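November 6, 2020

Draneteck trial kit, second sit-down with it

Finally got a proper afternoon on the Draneteck kit, so I'm writing this up while it's fresh. Quick recap for anybody who missed the June notes: it's a subscription thing. They send you the head mount, the software and a labelling allowance, you record people doing ordinary household jobs, and their service chops it all up into steps you can train an arm on. Sylvie wants a yes or no from me before the trial licence runs out, and we've got 8 days left on it.

Setup was way better than the Vultham one we tried. 22 minutes from opening the case to the first usable clip, and eleven of those were the firmware update (grr). The strap still digs in over the left ear. I put a bit of foam under it and forgot about it after that.

The software is where I go back and forth. The live preview is great, honest colour, hardly any lag. The step labeller is clever when the hands are apart and gets muddled when they cross over. It called one of my reaches a "wipe" twice in a row, and the only way to fix it is to open each segment and retype the label - no batch edit that I could find. I've written to their support and Orvokki Hyvönen got back to me inside the hour, which I'll give them full marks for. She says batch edit is coming but wouldn't say when.

Price: the base tier covers 1,000 clips and then you pay per clip. We'd blow through that in the first month if Hosar goes ahead, so somebody should ask about the next tier up before we sign anything. Hutsuliak's quote is still sitting in the shared folder for comparison. It's cheaper, but there's no labeller at all.

To do:
- retest the labeller with long sleeves, then bare arms again
- ask Orvokki about exporting segments without the overlay
- find a softer strap
- send Sylvie Bergeron the short version of this

I've gone with kettle filling for the benchmark task because it's got a hinge, a narrow target and something see-through in the hand, all in one go. Clear plastic is what tripped up Vultham every time, so the little water bottle held up in front of the open kettle is the bit I'll be scoring hardest. The other hand flat on the counter is worth a label of its own too, and at the moment Draneteck only offers "idle" for that. I'd like "resting" added - will put it in the next email. 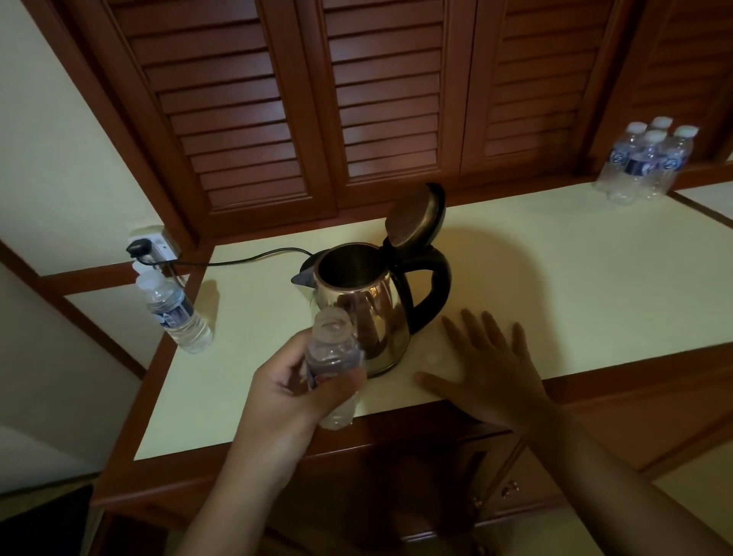
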